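Minutes of the allotment water group, June

Held in the reading room at Turkby, 7 pm. Auður Ragnarsson in the chair, Sille Oddsson taking the minutes. Apologies received from the Sudlow Lane plots.

## 1. Minutes of the previous meeting

Agreed as a true record, with one correction. Under item 4, "mains tank" should read "header tank". The mains supply does not feed a tank at any point on the site.

## 2. Matters arising

- **Standpipe by the lower gate.** Washer replaced. The tap still drips when the pressure rises overnight. To be looked at again under item 4.
- **Key for the meter chamber.** Second key cut and held by SO.
- **Letter to the parish on the ditch.** Sent. No reply to date.

## 3. Meter readings

SO tabled the readings for the spring quarter. Consumption rose after the dry spell and did not fall back when the rain came. Two explanations were put forward: a leak on the branch to the upper plots, or hoses left running into butts that were already full. AR noted that a full butt overflows to the path, and that the path by plot 13 has been soft underfoot on several mornings.

It was agreed to carry out a night test. All taps to be shut at 9 pm, the meter read, and the meter read again at first light before any tap is opened. If the dial has moved, the branch valves will be closed in turn on following nights until the faulty length is found.

**Action:** SO to put a notice on the gate giving the night of the test.
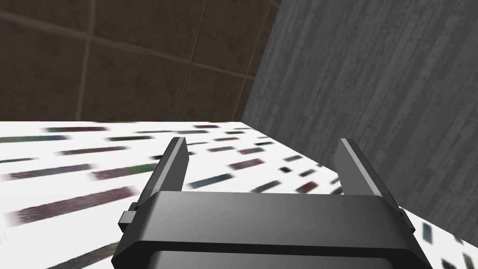
## 4. Pressure and pipework

The static pressure at the lower gate is higher than at the upper plots, as expected from the fall of the ground. The old galvanised branch is the weak point. Where it was dug up last winter the bore was found to be badly narrowed by scale. Flow at the far tap is poor when any other tap is open.

Options considered:

1. Replace the whole branch in blue polyethylene pipe, laid at full depth.
2. Replace the upper half only, with a coupling at the junction by the compost bays.
3. Leave the pipe as it is and put a storage tank at the top of the site, filling slowly overnight through a float valve.

AR favoured option 1. SO pointed out that the trench would cross four tenanted plots, two of them with established asparagus, and could not be dug before autumn. Option 3 could be done at any time but needs a level base and an air gap at the inlet to meet the water regulations. The tank would also need a close-fitting lid.

Two prices have been received for option 1. The one from Sveinbjörnsson is 3000 pounds and includes backfilling. The one from Primis is lower but leaves out both backfilling and the stop valves, and cannot be compared as it stands.

Agreed to ask Primis for a revised price on the same terms. Agreed also that no money be committed until the night test has been done - if the leak is in the lower half of the branch, option 2 falls away.

**Action:** AR to write to Primis. Decision at the next meeting.

## 5. Rainwater collection

The gutter on the store drains to a single butt, which fills after one heavy shower. SO proposed linking a second butt at low level so that the two fill together, with one tap serving both. The link should be made near the base and fitted with a valve, to allow either butt to be cleaned out. Cost put at 200 pounds, including a stand built from concrete blocks. Approved.

There was some discussion of a leaf filter on the downpipe. The present mesh blocks every autumn and water then runs down the wall. A filter with a removable basket was preferred, to be emptied by whoever has the store key that month.

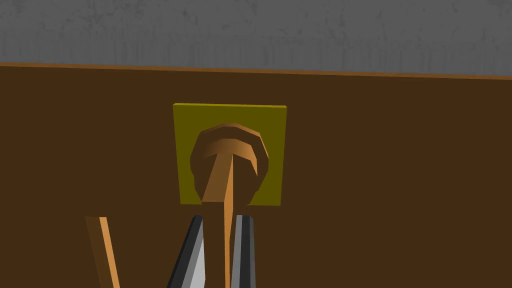 ## 6. Hosepipe rule

The current rule allows hand-held hoses only. Three complaints have been received of sprinklers in use while the tap was unattended. AR read out the wording from the tenancy agreement, which forbids "unattended watering" but does not mention sprinklers or seep hoses by name.

It was agreed to add the following, subject to approval at the annual meeting:

> No hose may be left connected to a standpipe when the tenant is not on the plot. Seep hoses may be run from butts at any time.

A proposal to limit watering to the evening was not carried. Tenants on shift work would be put at a disadvantage, and evening demand is already the cause of the low flow at the upper taps.

## 7. Any other business

- Backflow: every standpipe should have a double check valve. Those on the upper branch have not been inspected. AR to check and report.
- Lagging to be ordered before winter. Split foam has not lasted on the exposed risers, and a boxed cover should be priced.
- The dip stick for the header tank is missing. Anyone who has it is asked to return it to the store.

Next meeting in September, same place and time. Meeting closed at 8.40 pm.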